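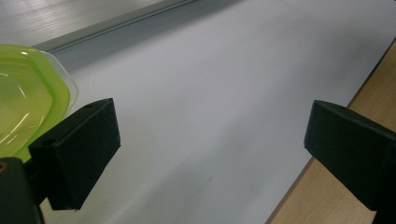 Beide Backen ganz offen, links das grüne Plastik, dazwischen nur weiße Fläche.

30. Sep. 2019, Tag der offenen Tür, Halle Zirnthorpe

So, Füße hoch, Tee, und jetzt schnell aufschreiben, bevor alles weg ist. 70 Anmeldungen standen auf der Liste, und gefühlt kamen die alle in der ersten Stunde. Der Stand mit Tipoki war jedenfalls sofort voll, und ich hatte noch nicht mal die Kabel vernünftig gelegt!

Vorgeführt haben wir das Einräumen: zwei Handgreifer, das weiße Drahtregal mit den zwei Böden, die eckige grüne Dose und die kleine runde. Die eckige kommt nach oben, die runde unten rein, danach alles wieder raus und von vorn. Klingt nach nichts, ich weiß. Aber die Leute sind stehen geblieben, und zwar länger als bei der Palettierzelle nebenan (die hat immerhin Blinklicht).

Was ich mir fürs nächste Mal merken will: den Ablauf VOR dem Publikum dreimal durchspielen und zwar mit genau der Regalstellung, die wir dann auch nehmen. Im Juli hatten wir das Regal parallel zur Kante, heute wollten wir es schräg probieren, und da stimmt mit der linken Hand plötzlich gar nichts mehr. Man kommt mit dem Handgelenk in eine Lage, in der man den Greifer zwar noch zu bekommt, aber nicht mehr sieht, was man da zumacht. Zwei Durchläufe habe ich deswegen abgebrochen. Stehen in der Nullton-Liste als ungültig, bitte nicht mitnehmen.

Schön war, dass viele selber wollten. Wir haben sie gelassen. Erst trocken die Backen auf und zu, ein bisschen Gefühl kriegen, dann die runde Dose. Fast alle greifen am Anfang viel zu tief und drücken dann so fest, dass der Deckel sich wölbt. Kinder übrigens nicht! Die gehen ganz vorsichtig ran und fragen auch nicht, ob es kaputtgehen kann. Ein Junge wollte unbedingt beide Dosen auf einmal nehmen, links eine, rechts eine, und hat das beim vierten Anlauf tatsächlich hinbekommen. Großer Applaus, ich habe mitgeklatscht.
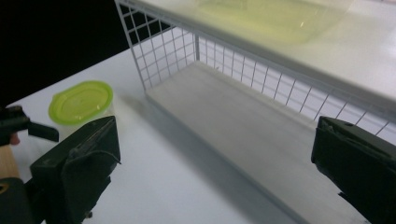 Der untere Boden bleibt die schwierige Stelle, das hat sich heute wieder gezeigt. Oben draufstellen kann jeder. Unten muss man von vorn hinein, über die kleine Kante am Rand, und dabei den Greifer flach halten, sonst hängt man mit der Oberseite am oberen Boden fest. Ich hab es den Leuten irgendwann so erklärt: wie Backblech in den Ofen schieben, nur mit Topflappen an. Das haben sie sofort verstanden. Technisch ist der Vergleich Quatsch, egal.

Zahlen für die Akten: 48 Durchläufe insgesamt, Besucher und wir zusammen, inklusive der zwei abgebrochenen. Geplant waren 100, aber das war auch eher so ein Wunsch vom Morgen. Mit den Daten aus dem Juli kommen wir trotzdem bald auf die 300, die wir für Nullton zugesagt haben. Besucherläufe sind mit B markiert. Ob wir die überhaupt zum Training nehmen, müssen wir noch bereden, ich wäre dafür. So ungleichmäßig greift von uns ja keiner mehr, wir sind da inzwischen viel zu eingefahren.

Am Nachmittag dann der Besuch von Valent, zu dritt, sehr freundlich, sehr viele Fragen. Denen habe ich die lange Fassung gezeigt, also mit beiden Händen, erst das Regal frei, dann runde Dose, dann eckige. Dazu das übliche Gerede von mir über Latenz, von dem ich hoffe, dass es keiner mitgeschrieben hat, die Werte waren nämlich aus dem Kopf. 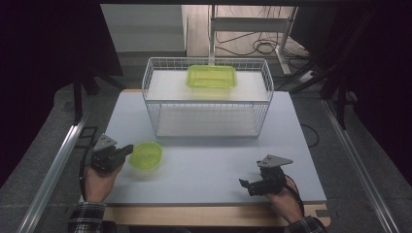 Bei Valent würde man erst mal mit einer Hand anfangen, kam es daraufhin aus der Runde, zwei Hände seien für so eine Aufgabe Luxus, und ob wir denn je verglichen hätten, wie weit man mit nur einem Greifer komme. Haben wir nicht. Hab ich auch so gesagt. Mein Einwand war, dass die zweite Hand beim Regal ja zum Gegenhalten da ist, das Ding wiegt nichts und rutscht sofort weg. Dann solle man es halt festschrauben, hieß es. Na gut. Ein Punkt für sie, obwohl ich finde, dass uns in einer echten Küche auch niemand das Regal festschraubt.

Wir haben dann noch eine ganze Weile über durchsichtige Sachen geredet. Das grüne Plastik spiegelt unter den Deckenlampen ziemlich, und Valent hat mit klaren Bechern offenbar noch viel mehr Ärger. Sie wollen uns ein paar von ihren Problemfällen schicken, im Tausch gegen unser Protokoll zur Kalibrierung. Das muss ich vorher aufräumen, da stehen noch Flüche drin.

Offen:
- Vergleich einhändig / zweihändig, einfach mal machen, kleine Serie reicht
- Regalstellung auf der Platte anzeichnen
- Kabel am rechten Greifer länger, ich bin beim Umgreifen zweimal hängen geblieben
- B-Läufe durchsehen
- zweite runde Dose bestellen, der Deckel geht inzwischen schwer drauf
- Valent die Kontaktdaten von Nullton weitergeben, hab ich versprochen

Morgen wird abgebaut. Das Regal bitte stehen lassen, ich will vorher noch die Einhandserie anfangen.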